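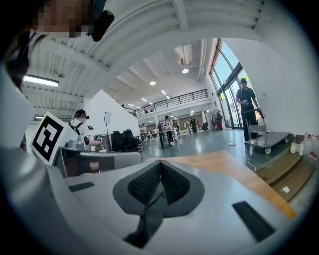
A Hall Put to Work

The Alvarado hall was refitted in July 2022, and its new tenants at Senda have kept the furnishing light. A tall white partition wall divides the floor, black office chairs stand close to the work areas, and ribbed ducts run openly beneath the white ceiling. A mezzanine with a black metal railing crosses the back – reached, since October, by two staircases. Senda expects to add three further partitions next year.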